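MBA and Executive Programs > Admissions and Credit > Transfer credit into Cornar part-time, operations modules

opsledger
I'm moving from the Raltthorpe evening MBA to the part-time program at Cornar. My employer relocated my position and the Raltthorpe commute is no longer possible. I have finished 17 credits at Raltthorpe. Cornar's first evaluation accepted most of them but rejected Operations Analytics, on the grounds that the syllabus "does not demonstrate equivalent quantitative content."

The course was four credits. It covered queueing, linear programming, inventory models and a short unit on simulation. The final project was a staffing model for a clinic. I got an A-minus.

Questions:
1. Has anyone appealed a first evaluation at Cornar and had it changed?
2. Does the appeal go to the registrar or to the department?
3. If it fails, is there a challenge exam?

fennimore_b
Department, not registrar. The registrar only posts the result. The form is called Request for Course Re-evaluation and it sits under the current student forms, so you won't find it from the admissions pages. You need your student ID active before the link opens.

Attach the full syllabus with weekly topics, not the catalog paragraph. The first pass is done from the catalog paragraph unless you sent something else.

opsledger
I sent a two-page syllabus. It had topics by week but no reading list and no breakdown of graded work.

fennimore_b
Then that is probably the problem. They want to see what was graded and how. Problem sets, exams, software used.

tallgrass
I'd question whether the appeal is worth it. Cornar's core operations course is where you meet your cohort, and the second-year capstone teams form out of it. I transferred a similar course in and spent the capstone with people who had already worked together for a year. I would retake it.

quietmargin
Retaking it costs tuition for four credits plus a full term of evenings. "Meeting people" is not a reason to pay twice for linear programming.

tallgrass
It's not the same course twice. The Cornar version is mostly process design and case work, and the math is in the first third. Someone coming from an analytics-heavy course would see new material.

quietmargin
If it's mostly case work, then rejecting a transfer course for insufficient quantitative content makes no sense. Either the course is quantitative or it isn't.

tallgrass
The evaluation is written against the catalog outcomes, and the catalog outcomes haven't been revised to match how the course is taught. I agree that it's inconsistent. I'm describing what happens in the room.

opsledger
That helps with the appeal, at least. Does anyone have the current outcomes? The catalog page I have lists five, and two of them are nearly the same sentence.

deskfan
Those are the current ones. Apply a linear optimization model, evaluate process capacity, interpret variability in a service setting, interpret variability in a production setting, present a recommendation. The two variability lines are the near-duplicates.

When I appealed (a statistics course, different department) I made a table with the outcome in the left column and the matching week, reading and graded item in the right. It was approved. I can't say whether the table was the reason, but the first submission had the same syllabus without it and was denied. 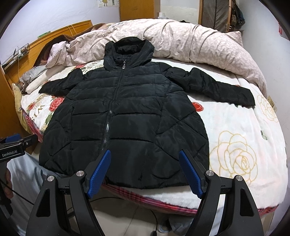 The other thing I'd do is get a short letter from whoever taught the Raltthorpe course. Two paragraphs is enough. It should say which textbook chapters were assigned and what share of the grade came from quantitative work. The reviewer will not go looking for that information and shouldn't be expected to.

opsledger
The instructor was Stanisława Żak. She has left Raltthorpe and I only have the old address.

fennimore_b
Ask the Raltthorpe program office to write it. They keep the assessed coursework outline for accreditation and can certify a copy. It carries at least as much weight as a letter from the instructor, possibly more, because it's on file independently of you.

One practical point. If her name is on your transcript without the diacritics and on the syllabus with them, leave both as they are. I've seen a student retype a syllabus header to make the names match, and the department then asked why the document had been edited. Send originals.

opsledger
Noted. They are spelled differently, and I had been about to fix that.

brackett_eve
On question 3, there is a challenge exam for accounting and for statistics. There isn't one for operations. There was a waiver for it at one time, but a waiver doesn't give you the credits, only permission to replace the course with an elective. You would still pay for four credits of something.

quietmargin
A waiver plus an elective is still better than repeating the material. I'd take supply contracts or the pricing course over a second round of queueing.

brackett_eve
Yes, if the waiver still exists. It's missing from the current handbook. I wouldn't plan on it without asking the program office in writing.

marlow_k
Check the residency rule before any of this. Cornar limits the share of the degree that can come from outside. If your other transferred credits already put you at the limit, winning the appeal changes nothing on your degree plan. It would only give you a choice of which outside course to count.

opsledger
I have 13 accepted so far. With this one it would be the full 17. I read the limit as allowing that, but the handbook wording refers to "courses" in one paragraph and "credits" in the next.

marlow_k
The degree audit runs on credits. Ask for a provisional audit with the course included. The adviser can run it as a what-if, and it takes a few minutes. Save the PDF, since the what-if isn't stored on their side.

tallgrass
Also ask how the A-minus posts. Transfer credit comes in as credit only, with no grade, so it does nothing for your GPA. If your employer's reimbursement is tied to the program GPA, having fewer graded courses makes each remaining one count for more.

opsledger
Reimbursement is through the Welport plan. It pays per passed course up to a cap and doesn't look at GPA. It does exclude "repeated content," and I don't know how they would determine that.

quietmargin
That settles it, I'd have thought. Retaking the course risks the reimbursement.

tallgrass
Only if the plan administrator treats a course at a different school as a repeat. Mine didn't. I was on a different plan, so that isn't evidence of much.

deskfan
Ask them before you register. Ours wanted the question on a form and answered by email after two weeks.

fennimore_b
Timing: the department reviews these in batches and the next one closes in December. If you miss it, the decision comes after spring registration and you'll have to hold a seat in the operations course anyway. You can drop it without charge in the first week. After that there's a $1,000 deposit that isn't refunded for part-time students.

brackett_eve
The deposit is credited to a later term if you stay enrolled. It's lost only if you leave the program.

fennimore_b
That is different from what I was told, but I was told it a few years ago. Go with the current fee page.

opsledger
The fee page says "may be credited at the discretion of the program." I'll ask.

Status so far: I've requested the certified outline from Raltthorpe and made the table. Outcomes one, two and five match directly. Service variability matches the clinic project. Production variability is weak. There was one problem set on reorder points under variable lead times and nothing else.

deskfan
Use the problem set. Attach it with the instructor's marks on it if you still have the file. Don't stretch the clinic project to cover both lines.

marlow_k
Agreed. For the reading column, give the chapter numbers. If the textbook was Kaczorowski, the lead time material is in the inventory chapters and the reviewer can check it quickly. Cornar used the same book for a while.

opsledger
It was Kaczorowski, second edition. I have the marked problem set as a scan. Page three is faint but readable.

Submitted this afternoon with the outline to follow. The form accepts only one attachment, so I merged the syllabus, table and problem set into a single PDF, and the confirmation page says additional documents go to the department mailbox with the request number in the subject line. I've also written to the adviser for the what-if audit.

fennimore_b
Put the request number on the first page of the outline too. The mailbox is shared, and attachments get saved separately from the email.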